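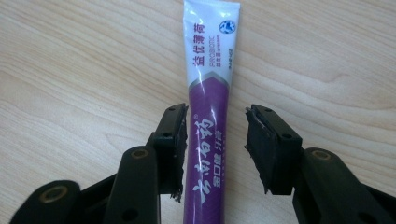
Masanobu Ichikawa reckons a tube of toothpaste ought to live flat in a drawer, never standing up in a mug, and he wrote to tell me so after my last entry. Flat, he says, and squeezed from the crimped end, and he'd like it known that he has been doing it this way since school. I read it out over breakfast and got a groan from Jessie, who squeezes from the middle and always will.

September 19, 2020

So, toothpaste! I did say I'd finish the bathroom things this weekend and I very nearly have. The shelf at Estcombe came down on Thursday night with a noise like a dropped tray, and since then everything that used to live on it has been living in a washing-up bowl by the bath. Cotton buds, the nail scissors, two combs, that green soap of Lorna's that smells of pencils. You don't know how much you own until you have to step over it to get to the loo.

I've been told to get a proper cabinet. I looked at one called the Flavow (mirror on the front, two little doors, very smart) and it was 426 millimetres wide, and the gap between the window and the pipe is not that, however I hold the tape. I measured it three times in case the wall had changed its mind. There's a bigger one as well, 525, so that was no help at all. Lorna Moncrieff thinks I should move the pipe. Lorna has never moved a pipe.

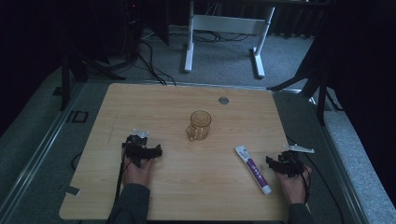
Mugs have been on my mind all week as a result. My old toothbrush mug went down with the shelf and lost its handle, and I've been using a jam jar, which is too tall for the short brush and too narrow for the tube, so the whole lot leans. What I want is something like the ribbed amber glass one, with a handle, wide enough that a white and purple tube could stand up in it next to two brushes without a fight. Clear glass does show every dribble of paste at the bottom, I know, but at least then you wash it. The china one I had before was a horror inside and I only found out when it broke.

Jessie says handles are pointless on a mug that never leaves the sink. I say they're for picking it up when you wipe underneath – which I do, sometimes, usually when my mother is coming.

Anyway, I spent the middle of the day sorting. I tipped the bowl out on a towel on the bed and made a heap for keeping and a heap for the bin, and the keeping heap was enormous so I had to go through it again. Out went the sun cream (no idea how old, it had gone like cottage cheese). Out went a flannel. The mint toothpaste stays and so does the travel one, even though we've not been anywhere. I gave the bottle of Flarnano hand cream to Annag Swanson when she came by for her casserole dish, and she seemed pleased with it, or polite.

Then I cleared the table downstairs so I'd have somewhere to mark out the new shelf, and got a bit carried away looking at wood.
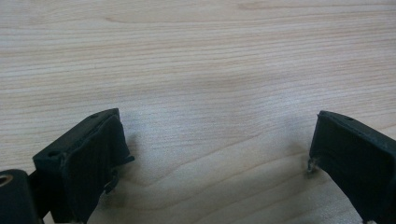

Pale wood, with the grain curving round in the middle.

I do love a light top. Ours is dark and shows every crumb, and whoever had it before us put varnish on it like treacle. If I could have the new bathroom shelf in something blond and plain with a bit of a swirl in it I'd be happy, and I'd promise to keep only the mug on it. Ismail Soliman has an offcut in his shed that he thinks would do, though he's been thinking that since before last December and I've yet to see it. He did mention that pale wood near a sink wants oiling properly, more than once, and that toothpaste left on it will leave a mark.
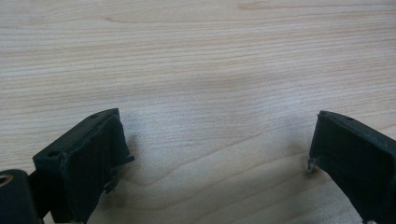
Which brings me back to Masanobu and his drawer, I suppose, because a tube lying flat always oozes a little round the cap, and on bare wood I'd be forever wiping. In a mug it can ooze all it likes. I shall write and say so, and he'll write back, and we'll be at this until Christmas.

Bath now, if I can get past the bowl. Must ring Ismail in the morning about that offcut and ask him to measure it before he brings it over.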